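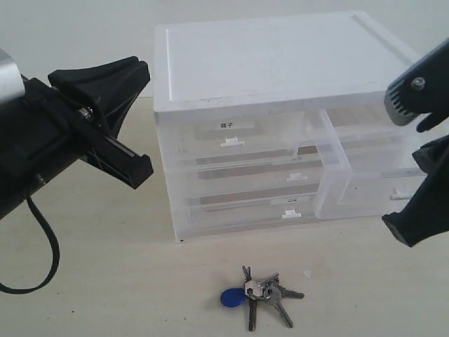
What makes it so hard for a two-armed robot to put something away in a drawer?

Mostly the handoff between the two arms: one has to keep the furniture steady while the other pulls, and each has to adjust to what its partner is doing at that moment.

14th May - FOR IMMEDIATE RELEASE

Nemine shares first results from Billey, a training method for two-armed tidying

Hi, I'm Meenakshi Sengar, and I lead the manipulation group at Nemine. My colleagues asked me to write this release myself instead of handing it to somebody who would make it sound grander, so please forgive the rambling - I've been living with drawers since January and I have a lot to say about them!

We're releasing a method called Billey. It's a way of teaching a pair of robot arms to do small household jobs where both arms matter, and we tested it on the kind of thing all of us do without thinking: open a drawer, put an item in, shut it again. Our items were keys, chopsticks, pens, that sort of stuff. Our drawers were light plastic desktop units, the cheap and cheerful kind, and they gave us far more trouble than the heavy cabinet we started on. Pull a drawer on a heavy cabinet and the drawer moves. Pull one on a little plastic unit and the whole thing comes skating across the table toward you (ask me how many times I watched that happen in the first month).

So here's what we did. The usual approach is to record a person steering both arms through a job, then train one big policy to copy everything at once. That works pretty well if you have piles of recordings. We didn't want to need piles. Billey trains on whole recordings too, but it also learns a small running signal we call the brace signal, which tells each arm how much its partner is counting on it to hold still. When the signal is high, the arm stiffens up and stays put. When it drops, the arm is free to get on with something else. We never label it by hand. It's learned from the forces at the wrists, and getting that part to train without wobbling took most of the spring.

Now the numbers, which I know is what some of you scrolled down for. We trained on 208 recorded demonstrations. For testing we ran 200 trials with Billey and another 200 with our own older method, Brudus, using the same arms and the same furniture. Each drawer and item pairing got 10 tries per method, in 20 pairings, with the starting positions shuffled between tries. Billey finished the full open-place-close job more often than Brudus did, and the gap was widest on the lightest units, where Brudus tended to drag the furniture along with the drawer. On the heavy cabinet the two were close to even, and I'd rather say so here than have you find it in a table in the appendix.

There are things it still does badly. Key rings are a pain. A bunch of keys changes shape every time you pick it up, and if one key hangs down over the lip of the drawer, the drawer won't close and the arm just keeps pushing. We've added a rule that makes it back off after a short push, but that's a patch and I don't love it. See-through plastic is another headache, as our depth cameras get confused about where the front of a drawer really is. My colleagues on the Nigam project are working on that side of things, and we're hoping to fold their work into the next version.

We also haven't tried Billey on anything much bigger than a desktop. Kitchen drawers on metal runners, closet doors, a fridge - all of that is untested, so please don't read this as us saying a robot is ready to clean your house. Mine certainly isn't getting cleaned by one.

The paper, the training code and the full set of demonstrations are going up on the Nemine site along with this release, including video of the failed trials. I'd suggest watching the failures first if you work in this area, they taught us more than the good runs did. If you try the method on your own arms, we'd love to hear how it goes, especially if you get the brace signal to settle faster than we did!

Interviews and lab visits can be set up through the press page on the Nemine site. Mark your message "Billey" and it'll come to me.

Meenakshi Sengar
Manipulation Group, Nemine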